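Household Economics, Unit 2
Handout: Reading Claims on Food and Food Packaging

These notes go with the lecture on price and quality claims. Read them before you start the worksheet. Most of the claims we look at are legal, and a good many of them are true. The trouble is that a true claim can still tell you very little.

1. What a claim is for

A claim on a package is there to sell the package. Keep that in mind even when the claim is about health, farming or waste. "Made with real vegetables" is satisfied by a small amount of vegetable. "Farm fresh" has no fixed meaning that I have been able to find. "Now better than ever" compares the product with a version you can no longer buy.

In class we used the Sosetti soup carton. The front says "54% less packaging." Less than what? The back of the carton, in small type, says less than the company's own glass jar, by weight. Glass is heavy. Almost anything weighs less than a glass jar, so the number is correct and close to useless if you are choosing between two cartons.

2. Fresh, frozen, canned

Students tend to arrive believing that fresh is best, frozen is second and canned is what you eat in a storm. I would be careful with that ranking. Sweet corn starts turning its sugar into starch once it is picked, and "fresh" on a store sign does not say how many days ago that was. Frozen corn is usually processed soon after harvest. Canned corn may have added salt, so read the label - but it keeps, and it is often cheapest per serving.

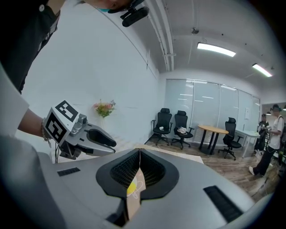
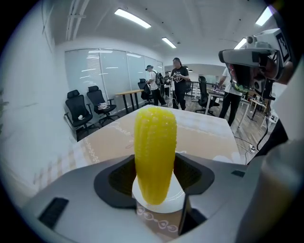
Second picture: a cob of corn standing upright on a white disc.

Color is a weak guide too. Yellow corn is not sweeter than white corn just for being yellow. Variety and age matter more.

3. Surveys in advertising

The Saseo leaflet handed out in class says that "most families" prefer its frozen range. The footnote gives 473 people asked and 300 who agreed. That is a majority, and I have no quarrel with the arithmetic. Before you accept it, ask:

Who was asked? The footnote says "registered customers." These people had already chosen the brand.
Preferred it to what? The leaflet does not say.
Were people asked, or were families? The headline changed the unit.

4. Unit price

Divide the price by the weight you will eat. For corn on the cob, that leaves out the cob and husk. For canned corn, use the drained weight. Carrasco and Allex both sell a "family size" can, and the two are not the same size. Neither is always cheaper by weight than its smaller can, so do the division each time.

For the worksheet

Bring one package from home with a number on the front. Write down the claim, what it is being compared with, and where on the package you found the comparison. If you cannot find one, write "none given" and move on to question 2.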